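Section 2: Putting the processor in

By now you should have the side panel off, the old heatsink out, and your cleaning stuff put away. If you're still scraping dried paste off the heatsink, go back and finish Section 1 first. I've tried doing both jobs at once and I ended up with gray paste on my sleeve, the desk and (somehow) the keyboard.

I wrote this guide around the older Xeon workstations we pass along through the Tamihana refurb project, so that's the kind of socket I'm talking about all the way through. Other sockets have different levers and different notches. If yours doesn't look like mine, look up your own board's manual before you push on anything!

What you need

The processor, still in its plastic tray
A tube of thermal paste (I use Plovitz because it spreads easily and I have a drawer full of it)
A Phillips screwdriver, the long kind
A flashlight
A small dish for screws

Before you touch the board

1. Pull the power cord out of the wall. Then hold the front power button in for a few seconds to drain whatever's left.

2. Lay the tower down on its side with the open side facing up. Don't do this job with it standing. I know people who do, and good for them.

3. Touch bare metal on the case. If you own a wrist strap, wear it.

4. Tuck any loose cables away from the socket. A SATA cable flopping down at the wrong moment is a real pain, and the stiff ones like to spring back, so hook them behind something.

CAUTION: The pins are in the socket, and the processor has flat pads. The pins bend if you so much as look at them funny. No fingers, no cloth, no canned air from up close. Keep the plastic cover on the socket until the new chip is out and ready to go in.

Opening the socket and seating the chip

5. Push each retention lever down and slightly out from under its hook, then let it come up slowly. Keep a thumb on it the whole way. The order for opening them is usually marked on the metal right next to the lever.

6. Swing the load plate up until it stands open by itself.

7. Shine the flashlight across the pins from a low angle and look for any that catch the light differently from the ones next to them. If you see a bent one, stop and ask somebody before going further.

8. Take the processor by its edges and read the top of it. Check the model against your order slip now, while it's easy. Once the paste is on you won't want to look again.

9. Find the small triangle on one corner of the chip and the matching mark on the socket. Line those up, then check the notches along the edges too.

10. Lower it straight down and let go. It should just sit there, flat, with no rocking. You don't push it. 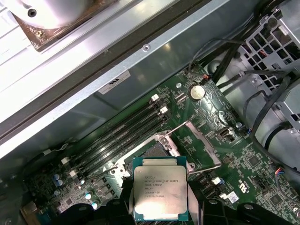 Fig. 2-1. Load plate up, processor held just above the open socket.

NOTE: If the chip rocks, lift it straight back out and try again. Never slide it around to "find" its place. Sliding is how I wrecked my first board, back when I was still learning on a scrap machine from Gamska (a very patient little shop, bless them).

Closing it up

11. Lower the load plate over the processor.

12. Bring the levers down and hook them, in the reverse of the order you opened them. They take more force than feels polite. A bit of creaking is normal the first time and I still make a face every time I hear it.

13. Look over the metal bracket around the socket while you have the light on it. Any screws that are in it should be snug. Leave the open holes alone if they were open when you started - don't go hunting in your dish for something that fits.
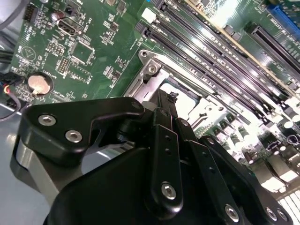

Fig. 2-2. The socket bracket, with one screw in the raised corner tab and an open hole just above it. Memory slots alongside.

14. Put a small blob of paste in the middle of the metal lid, pea-sized or a touch more. These lids are on the large side, so I add two tiny dots toward opposite corners as well. Plenty of folks will tell you that's silly. It's my guide!

15. Set the heatsink straight down over its screw holes. Start all the screws by hand with a couple of turns each, then tighten them in an X pattern, a little at a time, until they stop.

16. Plug the fan lead back in. Then say out loud, "I plugged the fan in." I'm serious about this one.

CAUTION: If you have to lift the heatsink after it has touched the paste, wipe both surfaces clean and start over from step 14.

One last look before memory

Before you go on to the memory, take a minute with the whole machine in front of you. Is the graphics card still all the way down in its slot? They can get nudged when you're leaning in with a screwdriver. Give the power supply a look too, and follow every cable you moved back to where it came from. Count your screws. If one is missing, it's under the board, and yes, you do have to go get it.

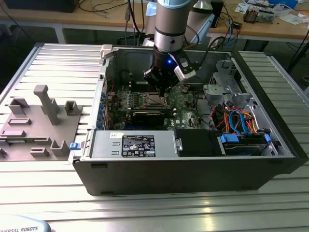
Lindsay Cosgrove wrote in to ask if the graphics card should come out before step 5, since hers was a long one and her knuckles kept hitting it while she worked the lever. Yes, take it out if it's in your way. Press the little catch at the end of the slot first, lift the card straight up, and put it on its box or an antistatic bag. I've left it out of the numbered steps so people with short cards don't do the extra work.

NOTE: The first start after a processor change can be slow, and the machine may restart by itself once or twice. Wait it out. If it beeps at you instead, write down the pattern before you switch off, then turn to the beep table in Section 4.

Next is Section 3, Memory. Leave the side panel off.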